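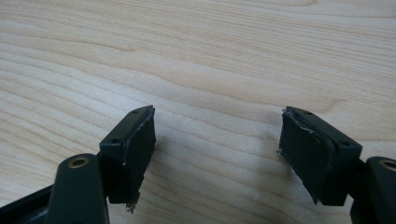 Figure 1. Light-colored wooden tabletop with a two-finger gripper.

3.2 Recap Writing and the Memory of Long-Running Serials

Daytime serials place unusual demands on the people who watch them. A viewer who misses two weeks of Medve may return to find a marriage ended, a will contested and a character recast, and the program itself offers little help beyond a short opening montage. Written recaps fill this gap. In our interviews, regular readers seldom described the recap as a replacement for the episode. They spoke of it as something kept close by while watching, often on a phone laid on the kitchen table. A pale wooden tabletop with fine, wavy grain, such as the one in Figure 1, belongs to the same domestic setting that the producers of Medve have favored for family quarrels, and several readers remembered a storyline by the table at which it was played out.

The material for this section comes from two sources. The first is a set of 3,507 recaps of Medve and its rival Plakholm, collected from the fan site Petevance. The second is a group of 50 interviews with readers of the site, carried out by Edit Dudás between April and August. Of the recaps, 1,856 deal with Medve and the remainder with Plakholm. Recaps shorter than one paragraph were left out before the count was made.

We coded each recap for references to past events. A reference was counted as "near" if it pointed to the previous five episodes and "far" if it pointed to anything earlier. Recaps of Medve made heavier use of far references, often to plots that had closed years before. Writers on Plakholm tended to stay with the current week and to end on a question about the next episode. Szilágyi has suggested that this difference follows from the structure of the two programs, as Medve is built on three families whose members return after long absences, while Plakholm replaces much of its cast each season.

The interviews support this reading in part. Readers of the Medve recaps valued writers who could say when a secret had first been told, and to whom. One reader kept her own notebook of births and adoptions and wrote to the site when a recap placed a child in the wrong family. Readers of the Plakholm recaps were more concerned with speed. Many wanted the text posted before the evening repeat on Iltlow, the channel that carries both programs, and were willing to accept small errors in return.

Errors were treated differently in the two groups. On the Medve pages, corrections were usually added at the foot of the recap and signed by the reader who had supplied them. On the Plakholm pages, the text was changed without notice. Section 3.3 considers how these habits shaped the standing of individual recap writers, beginning with the dispute over the recast of the eldest son in Medve.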